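Flalton Neighbors Help Board
Laundry and Home
3 min read
Print | E-mail this page

Socks keep coming out of the wash stiff and gray. What am I doing wrong?

sudsy_in_flalton

I moved to Flolulstead in March and ever since then my white cotton socks have been a disaster. They go in fine and come out sort of crunchy, with a gray cast on the soles that won't budge. Same detergent as before, same washer (it came with me on the truck), and I wash warm with a normal load. Towels are getting scratchy too, but the socks bother me most because I wear white ones to work every day. I've tried doubling the detergent and that made no difference at all, maybe even a little worse. Do I need a new washer, or new socks, or what?

rinsecycle

Oh, I love this one, because it's so fixable! You changed towns and kept everything else, so I'd look at the water first. A lot of places out our way are on well water and it can be really hard. Hard water minerals grab on to detergent, and the gunky leftovers settle into the cotton. More detergent then gives you more leftovers — so doubling it was probably feeding the problem.

Get a strip of hardness test paper from the hardware store (mine came from Geltura, by the paint counter) and dip it in a glass of tap water. Anything over 10 grains per gallon is very hard. Mine read 29 the first time and I thought the strip was broken. I tested again with a fresh one and got the same thing!

Then do a strip wash, just for the socks. Fill a bucket or the tub with the hottest water the care label allows, stir in washing soda and a bit of your regular detergent, and let them soak for 4 hours. Give it a stir when you walk by. The water can go a truly horrible color, and I find it very satisfying. After that, run them through a plain wash with no detergent and an extra rinse.
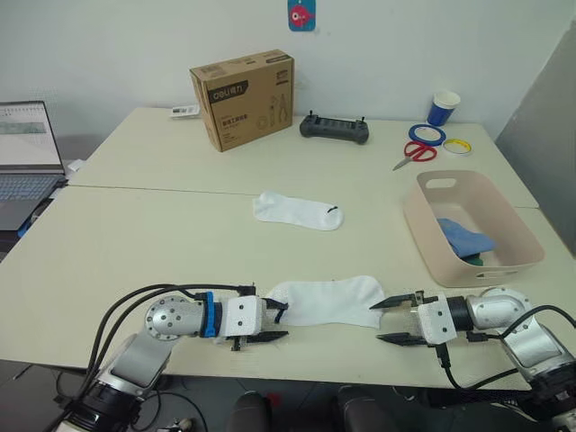 Going forward, cut back to the amount on the detergent box for your load size and add a water softening powder to each wash. Turn the socks inside out, too. Most of the grime on a sole is skin oil and foot sweat, and it comes off much better when that side faces the water. Skip the fabric softener completely. It coats cotton and makes it less absorbent, and then you're back to dingy.

For the crunch, shake each sock hard before it goes on the rack, then tumble for a few minutes at the end if you have a dryer. Line drying in still air makes cotton stiff even in soft water, so a breezy spot helps a lot. I moved my rack next to the back door and the difference was huge.

lintrap100

bleach

porchlight_lady

Please go easy on the bleach if you're on a well! If there's iron in the water, chlorine bleach can turn it into rust stains, and then you have orange socks in place of gray ones. I learned that on a whole set of pillowcases. Oxygen bleach is a lot gentler for this.

I'd also check the washer itself. Moving one can shake loose whatever was sitting in the drum and hoses, and a gray film on clothes sometimes comes from that. Run it empty on hot with a washer cleaner, wipe under the rubber seal if it's a front loader, and pull out the filter if yours has one.

And look at the fiber content on the label. I had a pack of Lysenko crew socks that were mostly polyester, and synthetics hang on to body oil like crazy — no amount of soaking got them truly white again. The cotton ones from the same drawer came up beautifully, so I'd soak one pair first and see how it goes before you do the lot.

Print | E-mail this page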